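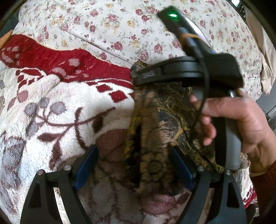

February, notebook entry, started after lunch

Second attempt with the Yimyam starch paste. Yesterday's batch went lumpy in the lower part of the pot and I threw it away. Today I soaked the starch overnight in cold water, poured off the top water and cooked it slowly with 900 ml of fresh water. Stirred the whole time, in one direction as Boonsong taught me, although I do not know if the direction matters. The paste became clear at the edge first, then in the middle. I took it off the heat 8 minutes after that.

Strained two times through the fine sieve. Very smooth now, a little too thick for tissue. For the spine linings I will keep it like this.

The Hadley ledger

Pages 1 to 40 are washed and flat. The ink did not move in the test spots, except the red on the ruled columns, which gave a faint pink on the blotter. So the red pages stay out of the bath and I will only clean them dry, with the soft sponge. Please, colleagues, do not put them in the tray with the others, they are in the grey folder at the end of the shelf.

The old sewing is on five supports. I first wrote four in the condition report, this is my mistake and I have corrected it in the paper copy. The copy on the computer is still wrong.

On the back flyleaf there is a sum in pencil that comes to 1,609, with no unit. Boonsong Phuthong thinks it is sacks, I think it is money. We leave it as it is, no cleaning near it.

Linen thread from Ridico: the new reel is thinner than the last one with the same number on the label. I sewed three sections as a trial and the swelling at the spine was too small, the back would go hollow when the book is rounded. Unpicked it. Will try the older reel, there should be enough if I do not waste any.

Lositz board arrived, 9 sheets, one with a bent corner. The grain runs the short way, so cutting for the ledger will leave big offcuts – keep them for the small boxes.

Tea time, 4.20. Paste has a skin already. I covered it with a damp cloth and put it in the cool cupboard.

To do next:
Repair tissue for pages 12 and 31, toned a bit darker than the sample
Ask about the missing key of the nipping press
Correct the report on the computer
Wax the thread before sewing, I forgot this in the trial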